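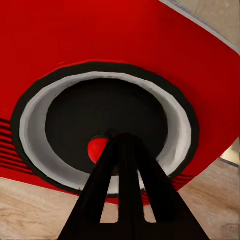
**Plirwood tabletop rulebook and scene pack, reviewed on the Cevmont test bench**

Plirwood is two things sold under one license: a set of simulated tabletop scenes for gripper work, and a 40-page rulebook that says how runs in those scenes are to be set up, scored and reported. The scenes are good. The rulebook is the part worth paying for, and it is the part I tested hardest.

I ran 300 episodes over November, all on build 901, all with the default two-finger gripper model. Yuxi Shi scored the same logs separately using only the rulebook text. We did not compare notes until both score sheets were closed.

## Setup rules

Section 2 covers the start state. Object poses are drawn from a seed, the seed goes in the run header, and a run without a seed is void. There is no appeal. I agree with this. Strebel, which we used before, allowed "equivalent" start states, and two labs could argue for a week over what that meant.

The clearance rule is stricter than I expected. At the start of an episode the gripper must be at least 5 cm from any object, measured between the collision shapes. The rulebook is clear that the rendered image can't be used for this check. The measurement is read from the log, and the camera view is kept as supporting evidence only.
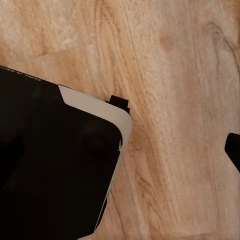

*Render from the test bench. Gripper finger at right, bare wood between it and the black object.*

The reasoning is sound. A view in which only a fingertip shows gives no usable depth, and a reviewer who estimates distance by eye will be wrong in both directions. Hubert Tanner asked whether a second camera would settle it. The rulebook says no, and after trying it I side with the rulebook: two views narrow the argument but don't end it, while the log gives a number.

## Contact and occlusion

Section 4 is the weak one. It defines contact as any nonzero force between gripper and object for three consecutive steps. It then defines "approach" by visibility: the target feature must be in view when the approach begins. Nothing is said about partial cover. With the gripper in front of the target, part of a small feature can be hidden while the rest is plain to see, and the text doesn't say which way to score that.

Most of the disagreements between Yuxi and me came from this one gap. I scored partial cover as visible. Yuxi scored it as hidden. Both readings fit the text. Until it is fixed, I suggest writing your choice into the run header and keeping it fixed for the whole series.

## Reporting

The report template asks for the build, the seed list, the gripper model, the scoring rules in force, and every voided run with its cause. Voided runs stay in the table. That last rule is good practice and I would keep it even if I dropped the rest of the package.

Two complaints:

- The template has no field for render settings. If a policy takes images as input, texture and lighting are part of the test conditions and should be declared.
- Rule numbers change between releases. Ermira Bošković had to map old citations to new ones by hand when our older reports were updated. A rule number should be retired, never reused.

## Compared with Menside

Menside has more scenes and a faster physics step, and its scoring rules fit on one page. For in-house debugging that is enough -- I still use it. For results that another group has to reproduce, the single page leaves too much open, mainly on voided runs and resets.

## Verdict

Recommended for anyone who publishes or exchanges results. Not needed for a team tuning one gripper on one task. Fix the definition of approach in Section 4 before you rely on it, and pin the build number in your test plan.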